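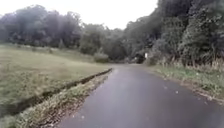 Rover keeps driving after it loses the remote. Is my link-loss stop set up wrong?

Felicja Marciniak

Hello everyone, and sorry in advance for the length. I'd sooner give you too much than have you guess.

I look after a four-wheeled rover, a Koo base with an Inska radio and handset, that we use for path-following trials at Cullmont. The usual run starts on the narrow paved lane by the ditch, then turns off across the grass field toward the trees and comes back. It has done this many times without giving me a gray hair. I walk along with it on the lane, but once it's on the grass I let it get ahead a bit, and that's where I got caught out.

On the last run it was coming up on the tree line when the handset beeped and showed no link. Fine, I thought, it'll stop. It's set to stop after five seconds without a signal, and I've tested that on the bench by switching the handset off. It didn't stop. It went on at walking pace, wandered off the path to the right, and I had to jog over and hit the red button on top. I paced it out afterward and it had gone 27 meters past the point where I heard the beep. There wasn't a person or an animal anywhere near, thank goodness, but we do share that lane with dog walkers in the evening and I haven't slept all that well since.

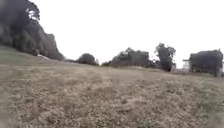
I went through the log that night with a cup of tea. The radio page says the link dropped and came back 11 times in that stretch, each time for a moment. The position reading got worse at about the same place. The motors never got a stop command at all, only the last speed it had been given, over and over. Battery was fine, and there are no error codes.

What I've tried so far: a new handset battery, reseating the antenna plug, and the bench test again (it passes every time, which is maddening). The box says the radio is good for 300 meters and I was nowhere near that far away. Is this a bad radio, a setting I've missed, or something in how the two talk to each other? I'd also love to hear how other people test this, as mine clearly isn't good enough. The rover is parked until I understand it.

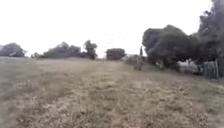 gravelpath

Trees. They eat radio signal. Get a taller antenna and you should be ok. Mine did the same last September and a longer mast sorted it. Also check your firmware.

Hafþór Lauritsen

Hi Felicja, first of all, well done for parking it. I know how tempting it is to put a fault like this down to bad luck and go out again the next morning.

A better antenna may well help you keep the link, and I wouldn't argue with anybody who fitted one, but please don't count it as the fix. The rover should stop when the link is bad, however good your antenna is. You have two separate troubles and I'd keep them apart in your notes.

The clue is in your log. The link dropped and came back many times, each time for a moment. I'd bet your stop timer starts over whenever a single good packet gets through. With the handset switched off nothing gets through, so the timer runs out and the bench test passes. In the field you get a crumb of signal every second or two, and the timer never reaches the end. I had exactly this on an older Clikach carrier that I used for hauling fence posts, and it took me a whole wet weekend to see it.

If your settings let you, have a look for these:

The link-loss rule. Some have a choice between "no signal for so long" and "too much lost over so long". You want the second one, or both together.

What the motor controller does by itself. It sounds as if yours holds the last speed for as long as something keeps repeating it. It should only trust a fresh command that has come all the way from the handset or the planner, and drop to zero otherwise.

The position check. If the position gets poor, the path follower should slow down and then stop too. That would explain the wander to the right, though I'm guessing there without seeing the file.

For testing, put the wheels up on blocks, set it driving slowly, and switch the handset on and off in short bursts. Wrapping the handset in foil with a loose flap works nicely as well. Keep someone by the red button. When it stops reliably on blocks, go out on the grass at the lowest speed and walk beside it the whole way, close enough to touch it. I'd leave the lane out of it until you've had a good many clean runs.

One more thing, and I say it kindly: a red button on top of the rover is no use to a person who's a field away. A separate stop remote, on its own radio and wired straight into the motor power, is worth the money.

Felicja Marciniak

Oh, you lovely man. I put it on blocks this afternoon and flicked the handset on and off like a child with a light switch, and the wheels just kept turning. So that's the timer, at least. I can't find a "too much lost" choice in my menu, so I've written to the supplier to ask if it's hidden somewhere or missing from my version. The stop remote is on order. Thank you too, gravelpath, I'll look at a mast once the rest is done. I'll come back and post what they tell me.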